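I wanted to see Gultholm for two years, and last night I finally saw it. It is the second film of Lambros Tsolakis, and I liked his first one, Nostetti, so much that I made my whole family watch it. My brother still complains, because in Nostetti a man repairs a boat during 2,000 seconds of screen time and then sells it.

Gultholm is a warmer film, and also a stranger one. An old sea captain comes back to a small island where he is remembered as a liar. His daughter runs the only restaurant there and she doesn't want him in the house. They speak very little. In the first half I counted 11 conversations between them, and in 4 of them only one person talks. It sounds heavy, I know, but there is a lot of humor in how the neighbors come in and pretend to need salt. 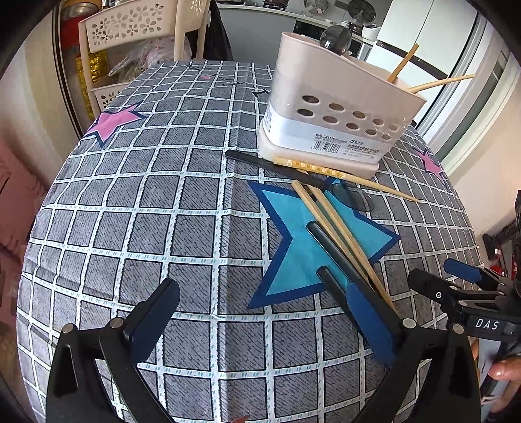
Evanthia Alexiou plays the daughter, and she is the reason to see this film. I knew her only from the television series Grikero, where she was always shouting at a police officer, so I did not expect such a quiet performance. In the best part of the film she lays the tables for a wedding and changes her mind about her father without saying one word. Tsolakis keeps everything plain in these rooms, white plates and brown chairs, and I missed some color there. A cloth with big stars on it, a light blue one and a pink one on gray and white squares, would already tell us more about this woman than all those white plates. Maybe he thinks color is only for the sea.

The ending I did not like. There is a letter, and somebody reads it aloud, and the music becomes very loud at the same moment. In Nostetti he trusted us more.

The film stays in our cinema until the middle of September, with subtitles. The subtitles have some mistakes (the captain is called "the capital" two times) but you will understand. I will go again with my mother, who likes islands.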